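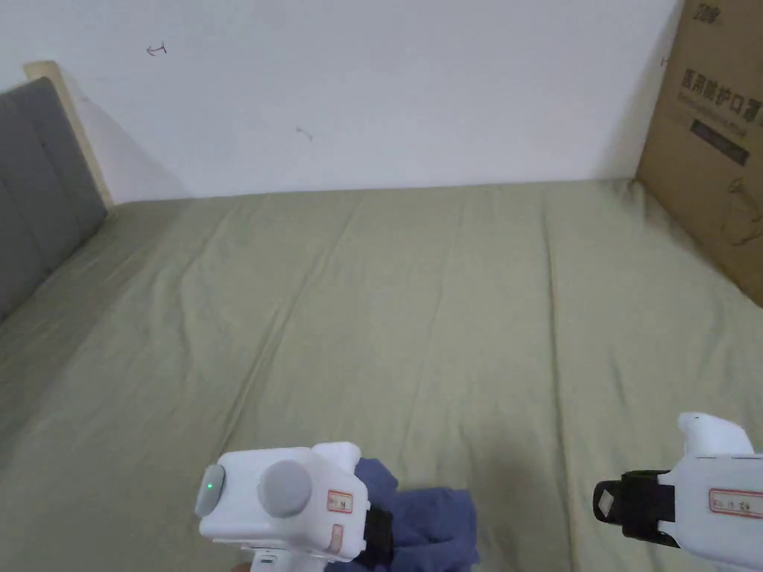 Do you need two matching hand-held grippers to record bed-making and laundry work?
For anything wider than a pillowcase, get a matched pair. Mixed pairs cost us more time in cleanup than the second unit would have cost in money.

Search posts Search Clear
3 min read

Thread on three weeks of comparing hand-held grippers for cloth tasks. Short posts, no sponsor. We paid for the Voseck pair and the Grisden was on loan from another lab.

Starting point: 2746 recorded attempts across both sets. Tasks were pulling a sheet flat, picking up a bunched cloth, and folding that cloth in half. Same bed, same cloths, same people holding the grippers.

Voseck first. The jaws close evenly and the trigger has a long travel, so you can hold cloth lightly without pinching it. Weight is fine for the first hour. After that your wrists know about it.

Grisden is lighter and the jaws are narrower. Good on a hem or a corner. On a flat fitted sheet it slides, and you end up digging the tip in to raise a fold before you can grab anything.

Numbers for picking up a bunched cloth on the first try: Voseck 82 percent, Grisden a bit lower. I wouldn't choose on that alone. The gap was much bigger on the flat sheet, where the Grisden needed a second try most of the time.

Camera notes. We ran a head camera along with the wrist views. Pale walls and a plain sheet are hard on tracking. There isn't much for it to hold on to. Sage green did better than white for us, and wrinkles help. We stopped smoothing the bed between takes.

If tracking drifts, leave some clutter in view. A box with big print on it is worth more than another lamp. We tried both.

Controller: started on the Beddoe hub, firmware from January. It dropped sync between left and right roughly 3 times a session. Moved to the Estamitz board and the drops stopped. Setup on the Estamitz is slower and the manual skips the clock settings. Set those by hand before you pair anything.

Battery: both sets last a morning. Charge at lunch. Don't swap one side only, the restart shifts the timing and you have to calibrate again.

What we're keeping: Voseck pair, Estamitz board, head camera as is. Grisden goes back this week. I'd look at it again for socks and small stuff.

Next up is pillowcases. Will add to this thread when we have enough takes.

Comments (3)

foldbench: Did you try rubber pads on the Grisden tips? Helped us on cotton, did nothing on polyester.

mk_wrist: Same sync drops here with the Beddoe. A shorter cable made it a little better.

tallowlane: What clock settings did you use on the Estamitz? Mine pairs but the left side lags.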